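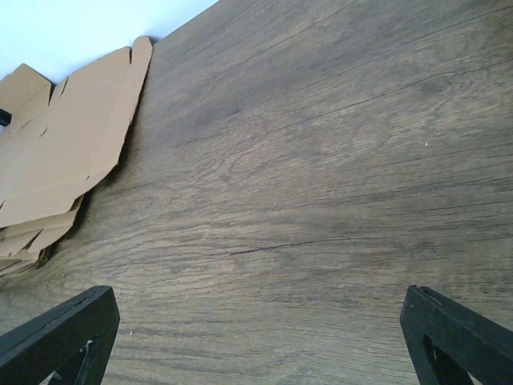
Progress report: cardboard sorting arm, shared workshop build

Projects > Small Grants > Hodano Workshop > Reports

Last updated: July

Prepared by Brunello Rinaldi for the Zatwood small grants desk

1. Where the build stands

The arm is assembled, wired and bolted to its base, and it moves under its own control. It can find a flat piece of cardboard, close on an edge and lift a single sheet. It can't yet do this reliably when the sheets are stacked or splayed, and that is the main job for the rest of the grant period.

The wrist camera is working. It looks down between the two gripper fingers, so both fingertips stay in view when the gripper is open. We went with this position after trying the camera on a post beside the bench, where the forearm kept blocking the view at the moment of the grasp. With the camera on the wrist we lose sight of the far side of the pile but we always see the part we are about to touch.

The purpose hasn't changed from the application. The workshop gets through a lot of shipping boxes, and people flatten them and leave them against the wall. The arm is meant to take the flattened pieces one at a time and put them in one of two bins, large or small, so that the large ones can be reused as packing and floor protection.

2. Work done since the last report

Gripper. The first fingers were straight and blunt and pushed the top sheet away before they could close on it. The current pair is black, with slanted tips that face each other and an opening cut through each finger. The slant lets the lower edge get under a sheet that isn't lying quite flat. The openings save weight and let the camera see a little of the surface behind the finger. Print settings and drawings are in the shared folder.

Base. The Venen baseplate arrived with the wrong hole spacing. We drilled our own holes instead of sending it back, which cost an evening and one drill bit. It has held without movement.

Control. The grasp routine now runs in four stages: look, approach, close, check. The check stage compares finger opening before and after closing. If the fingers have closed all the way, the arm assumes it missed and goes back to the look stage. It tries this twice and then stops and waits for a person.

Power. The Strömberg supply replaced the old one, which was shutting off when two joints moved at the same time. No shutdowns since the swap.

3. Test results

We logged 1582 grasp attempts in this period. The plan was 3000. The shortfall is mostly down to the old power supply, which had to be reset by hand after every shutdown, so nothing could be left running over an evening.

Single sheets on a clear surface are good enough that I no longer count them as a problem. Piles are much worse. The usual failures are these:

- Two sheets come up together. Common when the pieces are from the same kind of box and the edges line up.
- The fingers catch on a slot or a fold and bend the sheet in place of lifting it.
- The camera takes a torn edge for the edge of a separate sheet. The arm then goes for a piece that doesn't exist and closes on the middle of the layer below.
- A strong line in the wood grain gets picked up as a cardboard edge.

The last one surprised us. The wood has long streaks and knots in it, and the edge finder was written for a plain background. Small specks on the surface also produced false points until we set a minimum size. That fixed the specks. The grain is only partly fixed, by adding a color check, and the color check gets weaker in the evening when the room lights are on and everything looks more brown.

4. Spending

The grant was 1000 and nearly all of it is committed. The larger items were the power supply, the two wrist motors and the camera. The drill bit and the filament came out of workshop funds and aren't charged to the grant. I'm not asking for more money in this report. Receipts are with the desk already except for the one for the camera cable, which I will send separately.

5. Changes to the plan

We are dropping the third bin. The application described large, small and damaged, but deciding what counts as damaged needs a better view of the whole sheet than the wrist camera gives. Damaged pieces will go in with the small ones and be pulled out by hand.

We would also like to move the end of testing back by a month so the remaining attempts can be run on piles only. Single sheets would be left out of the count. Please confirm if that is acceptable, or if the desk wants the original mix kept.

6. Next steps

- Lay a plain mat over part of the surface and rerun the pile tests on it, to find out how much of the trouble comes from the grain.
- Try a short sideways shake after lifting, to drop a second sheet.
- Print fingers with a rougher inside face. The present ones slip on the smoother boxes.
- Tidy the cable run at the wrist. It is tied for now and limits the last bit of rotation.
- Write up the grasp routine so that someone other than me can restart it.

The arm is switched off at the wall when no one is in the room, and this will stay the rule until the stop button has been moved to the front of the bench. The button and box are here but not fitted.

Brunello Rinaldi
Hodano Workshop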